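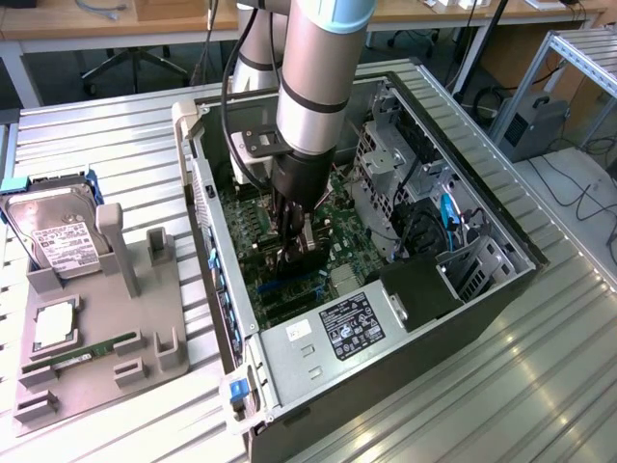
Call for participants: Zeltthorpe Jobs Promise Review

Posted 12 Aug 2020

When Pokex came to Zeltthorpe, the city gave it a property tax break, a cheap lease and a new access road. In return the company said it would create 150 jobs. It has now told 52 people that they will be laid off, and the mayor's office says it is "in close contact with the company." We have heard that before. It was the line when the call center in Gosstead closed, and the call center closed anyway.

The Gallardo Fund is paying for an independent review of the deal, and we need 21 people to sit on the panel. We are not part of City Hall and have taken no money from it or from Pokex. You are welcome to doubt that. Our funding letter is on the notices page and you can read it before you apply.

What the panel will look at

Did the 150 jobs ever exist? Pokex says they did. The city's own yearly report says 147, then explains in a footnote that the figure includes contractors and "positions under active recruitment." An open position doesn't pay anybody's rent. We would like to know how many people were on the payroll, at what wage, and for how long.

Can the city get any of its money back? The agreement has a clause that is supposed to allow it. The clause also says the city must first find that the company failed to make "reasonable efforts," and we can't find a definition of reasonable efforts anywhere in the document.

Is the retraining offer worth anything? City Hall has announced a package for laid-off staff. So far it consists of a web page and a phone number. We want to hear from people who have called the number.

Who we are looking for

We have set aside places for people in these groups:

- current or former Pokex staff, including contractors and temps
- people who applied for a job there and didn't get one
- owners or employees of businesses near the site
- anyone who pays property tax or rent in Zeltthorpe
- residents of Gosstead who commute in, or used to

You don't need to know anything about tax law or tech. You do need to be able to read a dull document and say when it makes no sense to you. Strong opinions about the deal are fine, for or against. If you think the tax break was the best thing the city ever did, please apply. We are short of people who will say so.

You can't join if you hold elected office in the city or county, work in the city's economic development office, or have been paid by Pokex to do public relations.

What it involves

Six evening sessions of two hours each, by video or by phone. If you don't have a decent connection, we will mail you paper copies and you can dial in from any phone. There is some reading between sessions, mostly the agreement itself and the yearly reports. The last session is in December, when the panel agrees on its findings.

Pay is $150 per session, by check or bank transfer, within two weeks of the session. We will also cover child care or care for a relative during the sessions if you send us a receipt. Payment may affect some benefits, including unemployment, so please check with the state office before you sign up. We can give you a letter stating the amounts and dates.

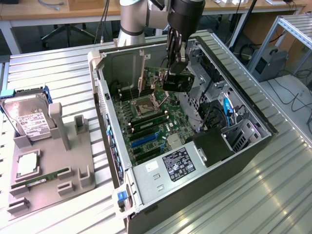 Another panel, another report, another shelf, wrote one reader in answer to our first notice, adding that the city would thank everyone warmly and then sign the same kind of deal with the next company that asked.

It's a fair complaint, and we can't promise the reader is wrong. The panel has no legal power. It can't order the city to hand over records, and it can't make Pokex send anyone to answer questions. We have invited the company and have received an automatic reply. What we can promise is smaller. The findings will be published in full, including any that embarrass the Gallardo Fund, and members who disagree can add their own statement, which we won't edit. We will file public records requests for whatever the panel asks for and post the answers as they come in, refusals included.

Confidentiality

Several people have asked whether taking part could cost them severance. We don't know what is in your severance letter. Some contain a clause about not criticizing the company, and you should read yours closely, ideally with a lawyer or a legal aid clinic, before you speak on any recorded call. Panel members' names will be published unless they ask us not to. You can also give evidence in writing without joining the panel and without your name appearing.

How to apply

Send us a note of no more than one page, or leave a voicemail, telling us:

- which of the groups above you belong to, if any
- what you would most like the panel to find out
- any connection you have to the city government, the company or our funder
- the evenings you can't do
- whether you would join by video or phone

No résumé, please. We won't read it.

Use the contact form on the notices page, or drop a letter in the box at the Zeltthorpe public library marked "Jobs Review." If more people apply than we have places for, we will draw names within each group, and anyone who applied can listen in on the draw. Everyone will get an answer either way. Applications stay open until the places in each group are filled.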